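Werkstattbuch Küche, Januar

Thema heute: Abtropfkorb im rechten Becken, Geschirr, Kalkflecken. Eintrag am Nachmittag angefangen, abends fertig geschrieben, deshalb etwas sprunghaft.

Ausgangslage
Seit dem Umbau spülen wir an der Doppelspüle von Hand und streiten darüber, ob das Geschirr im Becken abtropfen soll oder daneben. Im Projekt Olwood steht dazu ein Satz, den ich inzwischen auswendig kann: Abtropfen über dem Becken spart Fläche und hält die Arbeitsplatte trocken. Mag sein. Gemessen hat es hier bisher keiner, und der Satz stammt aus dem Entwurf, also aus einer Zeit, in der es noch gar keine Spüle gab.

Was mich stört: Das kleine Becken ist damit dauerhaft belegt. Wer Salat waschen will, muss den Korb herausheben, und dann steht er doch wieder auf der Platte. Die Fläche, die man spart, gibt man nebenan wieder aus. Im Plan taucht das nicht auf, weil dort nie jemand Salat wäscht.

Korb
Ausziehbar, dünne Edelstahlstäbe, dunkelgraue Griffleisten aus Kunststoff. Filora hatte uns den Korb als "rutschfest auf jedem Rand" empfohlen. Auf jedem Rand ist eine kühne Aussage. Leer aufgelegt und mit zwei Fingern geschoben: wandert. Mit einem Teller drin: wandert weniger. Mit vier tiefen Tellern bleibt er liegen, aber das täte ein Brett auch. Auf nassem Rand war kein Unterschied zu spüren, was mich eher misstrauisch macht als beruhigt, vielleicht habe ich beim zweiten Mal einfach anders geschoben.

Der Abstand der Stäbe passt für Teller, wenn man sie flach hineinlegt. Hochkant kippen sie. Flach hingelegt sammelt sich das Wasser im Spiegel und steht dort, bis jemand den Teller umdreht. Kleine Gläser würde ich gar nicht erst auf die Stäbe stellen.

Abtropfversuch
Frisch abgewaschen, kurz geschüttelt, hineingelegt, Küchenwaage daneben. Vorher und nachher gewogen, jeweils mit dem Restwasser.
Teller flach, Oberseite nach oben: trocken 356 g, nach 68 Minuten immer noch 5 g Wasser drauf.
Teller flach, umgedreht: nach derselben Zeit 2 g, fast alles davon im Standring.
Teller angelehnt: Messung verworfen, er ist umgefallen, als ich die Waage holte.

Daraus könnte man jetzt schließen, dass umdrehen hilft. Das wusste meine Großmutter auch ohne Waage. Außerdem war es ein einziger Teller, die Waage zeigt nur ganze Gramm, und beim zweiten Durchgang war das Fenster offen. Ich trage es ein, würde damit aber niemanden überzeugen wollen. Wer die Zahlen weitergibt, bitte den Satz mit dem Fenster mitgeben.

Zum Vergleich noch ein Geschirrtuch auf der Platte: Das Tuch war hinterher nass und der Teller auch. Nicht gewogen.

Reinigung des Beckens
Tyagi hat eine Probeflasche Edelstahlreiniger geschickt, mit der Behauptung, nach einmaligem Wischen bleibe "wochenlang" kein Kalk haften. Linke Hälfte vom großen Becken damit behandelt, rechte Hälfte mit verdünntem Essig. Am nächsten Morgen sahen beide Hälften gleich aus. Danach wurde normal gespült, die Grenze zwischen den Hälften war nicht mehr zu finden, und damit ist der Versuch eigentlich schon vorbei. Wiederholen, diesmal mit Klebestreifen am Beckenrand als Markierung.

Gegen die Bürstrichtung zu wischen soll Kratzer sichtbarer machen. Habe ich überall gelesen und nirgends gesehen. Ich wische trotzdem mit der Richtung, kostet ja nichts.

Stand am Abend
Großes Becken leer, Korb rechts, der rosa Teller flach darin. Das Etikett klebt immer noch an der Rückwand des linken Beckens.
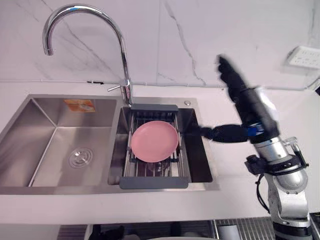 Etikett
Orange und weiß, hat den Umbau überlebt und vermutlich auch uns. Vorschlag von Gondard: mit dem Föhn anwärmen und langsam abziehen. Gegenvorschlag aus der Werkstatt: Speiseöl, einwirken lassen, abreiben. Ich glaube an beides nur halb. Vom Schaber lasse ich die Finger, ein Kratzer an der Stelle wäre jeden Tag zu sehen, das Etikett allerdings auch. Erst Öl an einer Ecke probieren. Föhn nur mit zweiter Person und trockenen Händen, so nah am Hahn.

Offen
Korb eine Woche lang links einhängen und notieren, wer flucht. Falls er dort überhaupt auf den Rand passt, die Auszugslänge ist noch nicht nachgemessen.
Glas und Teller künftig getrennt abtropfen lassen. Glas unter dem Korb ist keine gute Angewohnheit, wer von oben etwas Schweres hineinlegt, sieht es zu spät.
Filora fragen, auf welchem Rand sie das "rutschfest" geprüft haben.
Den Satz im Olwood-Papier vorerst mit Fragezeichen versehen. Streichen möchte ich ihn noch nicht, dafür ist meine Gegenmessung zu dünn.
Waage mit Zehntelgramm aus dem anderen Raum ausleihen und zurückbringen.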